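2021-06-18

Bedding day. Got up early for it and had coffee standing up. The plan was to do the whole bed and then the wardrobe shelf, and I wrote it on the back of the Gakau receipt so I would stick to it.
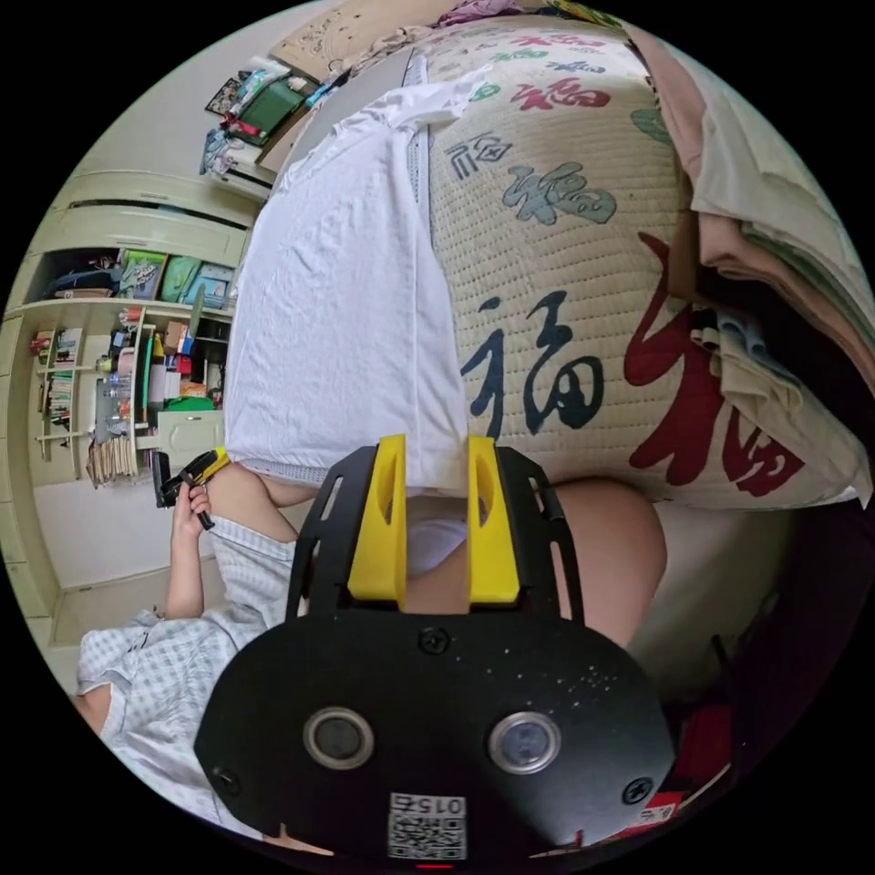

The mat

The cream mat is the one with the 福 characters all over it, in different colors and handwriting. The dark red one is the biggest and the navy one sits next to it. I like the small outlined one best. It looks like it was drawn by somebody in a hurry.

I bought the mat in February from the Hailu shop, the one next to the bus station. It cost 370, which I thought was a lot, and I walked around the block before going back in for it. It has held up well. The grid stitching is still tight everywhere I looked. There was one loose thread on the side by the wall and I cut it with the nail scissors.

It slides. That is my only complaint. Every morning it has moved toward the foot of the bed and the top corners have come up. I tried two dots of Prestik under the corners last month. It held for one night and then I had to pick it off the mattress with a fingernail. There is still a gray mark. Today I turned the mat end to end to see if it slides the same way. I will know in a few days.

I shook it out of the window before turning it. There was less dust than last time. I found a hair clip and a cough drop wrapper underneath.

The white sheet

Washed it yesterday on the long cycle and hung it over the door overnight. It was dry by breakfast except for the thick hem, so I gave that a few minutes with the hair dryer.

I have stopped ironing sheets. I used to do it every other week, and it took most of an evening, and after one night you could not tell. Now I pull the sheet hard from the corners and smooth it from the middle out. It is fine. My mother would disagree.

The sheet is a little too big for this bed. It came from the old apartment, where the bed was wider. There is extra on both sides and I tuck it under, and on the wall side I have to kneel on the mattress and push it down with my whole arm. I got it flat on the third try.

I also tried the fold at the top that hotels do, where it turns back over the blanket. It looked good for as long as I stood there. Then I sat down on the bed to put my socks on and it was gone.

Pillows

Put new covers on both. The older pillow has gone lumpy at one end. I put that end toward the wall. It needs replacing, but I said the same thing in winter. The Torkotex ones were on sale for 139 and I did not buy one, and now they are back at the full price. I will wait for the next sale.

The covers have a zipper on the short side. I always put the zipper toward the wall so it does not scratch. One of the zippers sticks halfway. I rubbed the end of a candle on it and it moved better.

Lunch

Noodles with egg and the last of the cabbage. Ate at the desk with the window open. It was warm by then, too warm for long sleeves. Someone downstairs was beating a rug and stopped and started for most of an hour. Washed the bowl and the pot right away, which I don't always do.

The shelf

The top shelf of the wardrobe is where the blankets go. I took everything down and put it on the bed, which meant messing up the bed I had just made. I should have done the shelf first. Writing that here so I remember it next time.

What was up there: the winter quilt in its bag, the thin green blanket, a towel I thought I had lost, a single pillowcase with no partner, and the box the fan came in. I flattened the fan box and took it down to the recycling. Kept the pillowcase for dust rags. The towel went into the laundry basket because it smelled of the shelf.

The quilt bag is the kind you press the air out of. I knelt on it and closed the strip, and by the time I had wiped the shelf down it had filled up again. I think the corner of the seal is bent. I folded the quilt in thirds and put it back without closing the bag. It fits if the green blanket goes on top and not beside it.

Wiped the shelf with a damp cloth and left the wardrobe doors open for 30 minutes. Put a piece of soap at the back, still in its paper.

After that I made the bed again. It was quicker the second time. The mat had already moved a bit at the corner from the quilt being dragged across it, so the turning around may not have done anything.

Still to do

Wash the towel. Buy thread in a cream color for the side of the mat, in case more of it comes loose. Look for one of those rubber nets that go under rugs and see if a small one would work under the mat. The hardware store might have them by the roll. Ask if they will cut it.

The mattress should be turned too, but it is heavy and the room is narrow, and I would have to move the bedside table and the lamp out into the hall first. Next month.

Evening

Went out for bread and milk at six. They were out of the bread I like and I got the seeded one. Called home and talked mostly about the weather and my aunt's knee.

My back is a little stiff from leaning over to the wall side. Took a shower before getting in, so as not to waste the clean sheet. It still smells of the detergent, which is stronger than the old kind. I may use less of it next time. Window open a hand's width. Alarm set for seven.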